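Ticket 3589: Gripper drops items mid-lift, bin cell
Status: reopened
Site: Losilville

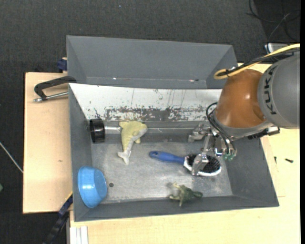
Reopened by Zdislava Charvát

I don't accept "recalibrated, closing." Same fault Sunday, 11 drops in 70 picks. The hairbrush is the worst. When the fingers close on the bristle end, the controller reports a good grip and the arm lifts anyway. The plush dolphin gives us no trouble.

Reply, Tarık Akgül (Schwerdtfeger support)
Please raise grip force by 20 percent and rerun. Likely a worn finger pad.

Zdislava Charvát
Pads were changed in September. Force raised as asked, eight drops in the next 70. Better, but I wouldn't call it fixed. My bet is still the grip check. It seems to look at finger width only, and bristles hold the fingers apart whether the brush is secure or not.

Tarık Akgül
We have not seen this at other sites. Can you send the width log?

Zdislava Charvát
Attached. Look at pick 20: "grip OK" for nearly two seconds after the brush fell. Leave this open until somebody explains that line.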